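Print this article | E-mail to a friend

Filed under: Television > Comedy > Behind the Programme

The running order of a live sketch show is settled twice. The first version is fixed after the dress run, when the producers know which sketches drew a response from the studio audience. The second is fixed on air, usually without the audience at home being aware of it.

Zilcombe, the late-evening sketch programme made at the Luston studios, finished its spring run in May. It is one of the few comedy shows still broadcast live in full, commercial breaks excepted. Each edition has a guest host, a resident cast and one musical act. The format is old and the company behind it, Trukeck, has made few changes to it. The method of timing the show is less well known.

Sinéad Mac Mathúna has been script supervisor on the programme since its second series. Her desk is in the gallery, behind the director and to the left of the vision mixer. She has two stopwatches, a printed script on coloured paper and a sheet called the spread. The spread records how far the show is ahead of or behind its planned time at the end of each item.

"Dress gives you a length, but it's the wrong length," she says. "The live audience laughs in different places, and the host goes faster. Hosts nearly always go faster."

A normal edition goes into dress with two more sketches than can be broadcast. Both are cut afterwards, and a third is marked as a float. The float is a short piece, normally performed to camera by one or two of the resident cast, and is placed late in the show. It can be dropped with 25 seconds' notice. If it is dropped, the show moves directly to the closing item, and the floor manager sends the waiting performers back by hand signal. The float must not use the main set, as the main set may already be in the process of being struck.

Monologues are the least predictable item. The planned length is six minutes. Over the spring run the shortest came in at well under five, when an actor new to live work skipped a page of cue cards, and the longest went past eight. The overrun was taken out of a parody of a property programme, which lost its middle section during the preceding break. The cards for that section were pulled from the stack and the two performers were told on the studio floor. The join is audible on the recording if the listener knows the script: a question about guttering is answered with a line about schools.
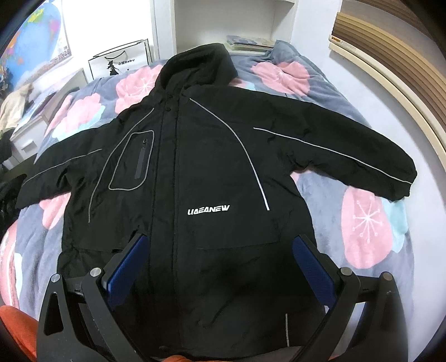

Cue cards remain in use on Zilcombe, although the studio has had prompting screens for many years. The reason is the lateness of rewrites. A screen operator can alter a line quickly, but a performer in a sketch looks past the camera at a fixed height, and cards can be held wherever the blocking requires. The cards are lettered by hand in black, with a second colour for each additional speaker. A single edition uses roughly 1000 of them, counting those discarded between dress and air.

The card department works from the same coloured pages as the gallery. White is the first draft, blue follows the read-through, and yellow follows dress. Any change made after yellow is passed by voice only. Mac Mathúna writes it on her own copy, reads it over talkback and waits for the card holder to repeat it. In the last run there were 291 such changes, most of them cuts of a single line.

Costume imposes a further limit. A cast member appearing in consecutive sketches needs the length of a commercial break to change, and one with a wig needs more. When an item moves in the running order, the first check is made against the costume plot. Several strong sketches have been lost for no other reason. One of them, a courtroom piece written by Pillay, the head writer, was prepared for three separate editions and cut from all of them. It requires the host in a barrister's wig and cannot be placed directly after the monologue or directly before the music.

Pillay has since rewritten it with the host as a witness, in ordinary clothes. Mac Mathúna has timed the new version at a read-through and put it slightly over four minutes. She expects it to lose half a minute before dress. The new series has not yet been given a date, and the set for the courtroom is in storage at Luston.

Published 2/6/25

Print this article | E-mail to a friend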